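Chapter 6
Made to Order: Selling Products the Customer Designs

In the spring, a small shop in Padbridge called Zornley began printing custom dog bandanas. The owners expected a few polite orders a week. By August they had 646, and 300 of those carried a photo of a dog too dark or too blurry to print. The software had accepted every one without complaint, as software will.
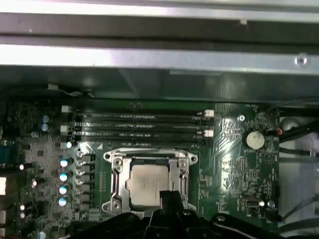
Figure 6.1 Memory slots on a green motherboard.

Customization looks like a gift to the seller. The buyer picks the color, chooses the font, uploads the picture and, in effect, does the design work for free. The bill arrives later – usually by email, in capital letters. A plain blue dog bed that comes back can be sold again. A dog bed reading "PRINCESS WAFFLES" has a market of one, and she has already sent it back.

This chapter follows a custom order from first click to front porch. We begin with the preview screen, where most disappointment is born, and go on to proofs, lead times and refund rules. Pullholm, a maker of engraved pet tags, allows 14 characters per line, and its story fills most of Section 6.3.

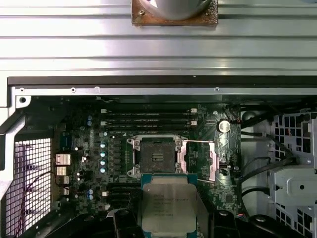 Moradi, asked for a view on previews, replied that a shop should show the customer the worst likely result before taking any money, and that sales would dip for a month and complaints for good.

Keep that claim in mind as you read Section 6.1, where we test it against 571 orders.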